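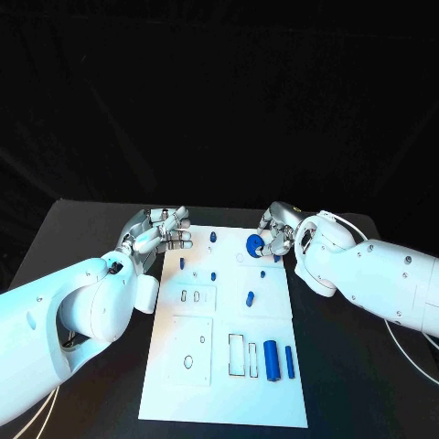 Fig. 1. Right hand holding the blue disc over the task board, left hand open.

Week 6 — Learning insertion from demonstration

The Brudari method splits each insertion into a coarse approach and a short contact phase. Only the contact phase is learned. Kiiskinen trained it on 800 demonstrations, then repeated the work with 3,000. Most of the gain came before 1,000 — after that the curve is nearly flat. Read the results section before the tutorial and bring a labelled sketch of the two phases.

Related items
Week 5: Compliance and grip force
Tutorial sheet: Plurnness data set
G. Leckie, notes on peg alignment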